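The Lid at Jolldale

By Poppy Hollis

By the time the heating came on in the long room at Jolldale, Bergþóra Hafþórsson had already been at her desk an hour and drunk two cups of the terrible coffee, and she had read the fault report so many times that she could have sung it. It was a short report. It had been sent over from Clodmont on 2018-01-04, and it said that in a kitchen on Whiteley Road, an arm of the Trondine kind had been asked to put the lid back on a box of dried apricots, and that it had gone on putting the lid back on the box after the lid was on, and after the box was broken, and for a good while after Mrs. Whitcombe's hand was in the way.

Mrs. Whitcombe was all right, bless her. Two fingers in a splint and a bruise the color of a plum. She had sent a card to say she didn't blame the poor thing, and could she have it back by February, please, as her sister was coming to stay and there would be a great deal of cooking.

So now it was lids. Lids all day, lids in her sleep. The arm would put its fingers down into the round hole, take hold, carry the lid across, lower it, and press, and Bergþóra would sit with her palm resting beside the red stop button and her eyes on the force reading, which was supposed to climb to 24 and then drop away to nothing, like someone letting out a breath.

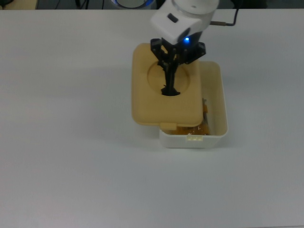
She had a theory, and it embarrassed her a little, which is why she hadn't told anyone but her mother, over the phone, in the bath. Her theory was that the arm didn't know what finished felt like. Somebody, years ago, had taught it that a lid was closed when it heard a click - a little jump in the numbers, really, but everyone in the building called it a click - and they had taught it with stiff new boxes that clicked beautifully. Mrs. Whitcombe's box was old and soft from the dishwasher. It had closed without a sound, and the arm had stood there in her kitchen, pushing and waiting, as faithful as a dog at a station.

"That's a sad way of putting it," said her mother.

"There was supposed to be a limit as well," said Bergþóra. "It should have given up long before it hurt anybody. I don't know why it didn't."

That was the part that kept her at her desk. A missing click was a nuisance, the sort of thing you could mend in an afternoon and be home for supper. A limit that didn't limit was something else, and there were 1,000 of these arms out in the world, or a few more than that, in kitchens and care homes and one bakery she was particularly fond of. She had asked for all of them to be switched off until she was sure. Her manager had gone a bit gray, and then, to his great credit, had picked up the phone and done it.

She found it on try 2,679. The readings climbed to 24, as they always did, and the lid slipped a hair, as it sometimes did, and the arm went back to have another go. And there at the bottom of her screen, so small she nearly missed it over the rim of her mug, the limit went back to its beginning too. Every new try wiped the slate clean. The arm had been counting how long it pushed, quite honestly and carefully, and each time the lid moved it forgot and began counting again.
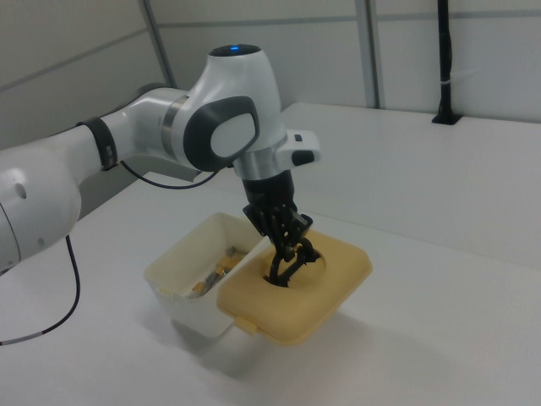 Vol. 8, page 24

She didn't shout, though she had always thought she would. She pressed the stop button, very gently, and listened to the fans running, and thought about Mrs. Whitcombe reaching in to help, as anybody would, because the lid looked crooked and she was a helpful sort of person. Her hand must have nudged it. Of course it had. She had nudged it and tugged at it, and every tug had told the arm to start afresh.

It took eleven minutes to write the change and the rest of the evening to be frightened of it. She read it aloud to the cleaner, who was very patient and said it sounded fine to him. Then she rang her mother again, who was out of the bath by now and eating toast.

"So will the lady have it back for her sister?" her mother asked.

"I don't know," said Bergþóra. "I want to run the lids again first. All of them, from the start."

"Well, have something to eat, then," said her mother, and Bergþóra said she would, and went to see what was left in the machine down the hall.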